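Sorting a Mixed Bin of Small Blocks Without Losing Your Mind

Small blocks breed. You start with a neat boxful, lend a few out, tip the rest into something bigger, and before long there's a great jumble of colours at the bottom of a bin. I love sorting them out! It's one of my favourite jobs on a dark December afternoon, with the radio on and a mug of tea well out of elbow range.

My friend Silvia Koubek got me into it when she was clearing out the Kokden workshop, where they had 3,000 blocks in every length and colour you could want. We sorted the lot, and I've been pestering people to let me do theirs ever since.

What you'll need

A wide bin with a flat bottom
One tray or shallow box for each colour
A soft brush and a dry cloth
Sticky labels and a thick pen

Step one: pick the right bin

Go wide and shallow if you can. Sides that slope outwards are lovely to work with because your wrists don't knock on the rim, and they let more light in too. A pale floor is a real help with dark blocks. Metal is noisy, I'll admit, but it wipes clean in seconds and doesn't mind a few scratches.

Step two: start with a small handful

Tip in a few blocks and spread them out until each one lies flat with space round it. You can get a finger and thumb on either side of a block that way, and you'll spot the odd ones straight off. Red-brown and dark green make a good first pair to practise on, easy to tell apart even in poor light.
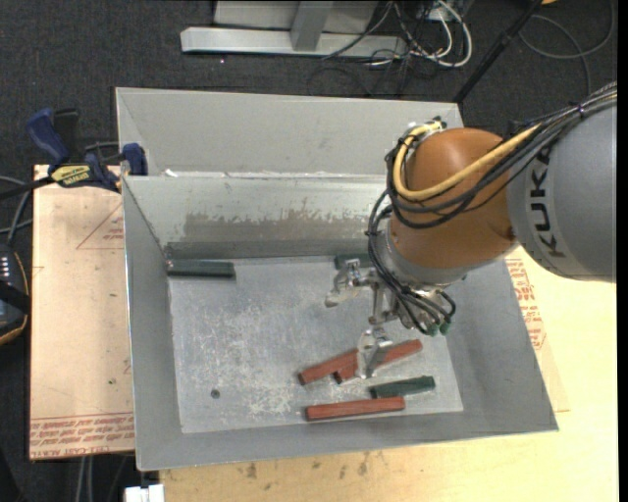
Should I sort by colour or by size first?

Colour first, then size. Your eye picks out colour much faster, and once you've got a tray of all one shade the short and long ones are dead easy to separate.

Step three: clear one colour at a time

Choose a colour and take out every block of it before you touch the next. It feels slow for the first minute and then you get into a rhythm, and it's wonderful! Pick blocks up across the narrow way, and if one is leaning on its neighbour, lift the top one first. Blocks close to the wall are fiddly, so nudge them towards the middle with a fingertip.

Step four: wipe, check and label

Brush the corners of the bin, then give each block a quick rub with the cloth. Put chipped ones aside in their own box. Ashraf Helmy taught me to write the length on the label as well as the colour, and I've never gone back.

If you have a lot to get through, stop after 2 trays and stretch your shoulders. My best run so far is 74 blocks between sips of tea, which Silvia says doesn't count as the tea had gone cold.

Stack the full trays with the labels facing out, heaviest at the bottom, and tip the next handful in.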